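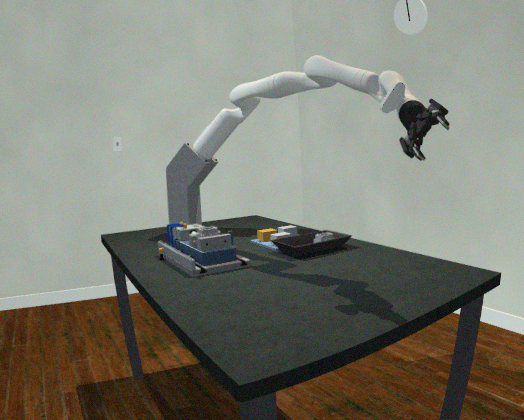
Randomização de domínio (robótica)

A randomização de domínio é um método de treino em simulação no qual os parâmetros do mundo virtual são sorteados de novo a cada episódio, para que a política aprendida funcione depois num robô de verdade. Em inglês diz-se domain randomization, e quase toda a gente que conheço usa o termo inglês mesmo a falar português. Eu vou alternando. Escrevo este verbete na primeira pessoa porque a wiki do Stukstead deixa, e porque passei boa parte do ano agarrada a isto no projeto Wandach, de maneira que fingir distância ia soar esquisito.

Origem do problema

Um simulador erra sempre em alguma coisa. O atrito do tampo está um bocadinho alto, a luz vem de um sítio onde no laboratório só há uma parede, a pinça fecha com uma rigidez que a pinça real não tem. Uma rede neuronal treinada num único mundo desses decora os erros todos com um zelo impressionante e depois, na bancada, falha a primeira pega por um dedo de distância. A essa diferença chama-se lacuna entre simulação e realidade (sim-to-real gap, outra vez o inglês).

Há quem ataque o problema medindo tudo muito bem e afinando o simulador até ele imitar o laboratório, o que se chama identificação de sistema. A randomização vai pelo lado contrário: aceita que o simulador está errado e treina em muitos simuladores errados de maneiras diferentes, esperando que o mundo real caia algures no meio deles.

O que se sorteia

Costuma separar-se a parte visual da parte física. Na visual entram a cor e a textura das paredes, do chão e do tampo, a direção da luz (e portanto as sombras, que dão mais dores de cabeça do que se pensa), a posição da câmara e os objetos que não interessam à tarefa. Um relógio na parede, por exemplo, é um distrator perfeitamente respeitável. No Wandach a nossa sala virtual tem um, tem rodapé branco e tem soalho de tábuas avermelhadas, e já vi uma política antiga piorar só porque lhe trocámos o soalho!

Na parte física sorteiam-se massas, atritos, folgas das juntas, atraso dos comandos e a posição inicial das peças. O atraso é o que eu recomendaria a quem só tivesse paciência para um parâmetro. Foi o que mais mexeu nos nossos resultados, muito à frente das texturas, e era o último da nossa lista.

O caso Wandach

A tarefa era de montagem: um braço sobre um pedestal, uma mesa, um conjunto mecânico de um lado e, do outro, um tabuleiro preto de bordas inclinadas de onde sai a peça a colocar. Os blocos soltos ao pé do tabuleiro mudam de sítio entre episódios. Começámos com 1,000 variantes da cena e subimos para 2,000 quando percebemos que a política ainda tropeçava na sombra do próprio braço — ela cai mesmo em cima do tampo e, com certas luzes, passa entre o conjunto e o tabuleiro, onde a rede anda à procura de contornos.

Depois vieram os ensaios na bancada de Zedville, 210 ao todo. Com a política treinada numa cena fixa, a taxa de montagem completa ficou tão baixa que desistimos de fazer gráfico. Com a randomização visual sozinha melhorou, mas pouco. Com a visual e a física juntas chegámos a quase 60 por cento, que para encaixes apertados me deixou bastante contente, e ainda deixa. As falhas que sobraram foram sobretudo no contacto final: a peça chegava ao sítio certo e encravava com uma inclinação pequena.

Limitações e críticas

A crítica mais comum é que os intervalos de sorteio são escolhidos a olho, e é justa. Se forem estreitos, a realidade fica de fora; se forem largos de mais, a política torna-se medrosa, move-se devagar e faz aproximações enormes para se defender de atritos que não existem em laboratório nenhum. Tivemos uma assim durante semanas. Era seguríssima e inútil.

Também custa caro em tempo de cálculo, e dificulta a depuração, porque uma falha pode vir da política ou de um sorteio infeliz (uma peça que nasce meio enfiada no tabuleiro, digamos — aconteceu-nos). Convém guardar a semente de cada episódio. Nós só passámos a guardar em julho.

Variantes

Na randomização adaptativa, os intervalos começam pequenos e vão alargando à medida que a política acerta. A ferramenta Tikkanen, que usamos agora, faz isso parâmetro a parâmetro e regista cada alargamento num ficheiro de texto simples, fácil de comparar entre treinos. Existe ainda a randomização guiada, que aproveita alguns ensaios reais para deslocar os intervalos. Essa ainda não a experimentei, por isso deixo a secção curta e aberta a quem a queira completar.

Ver também: lacuna entre simulação e realidade; identificação de sistema; aprendizagem por currículo; montagem robótica.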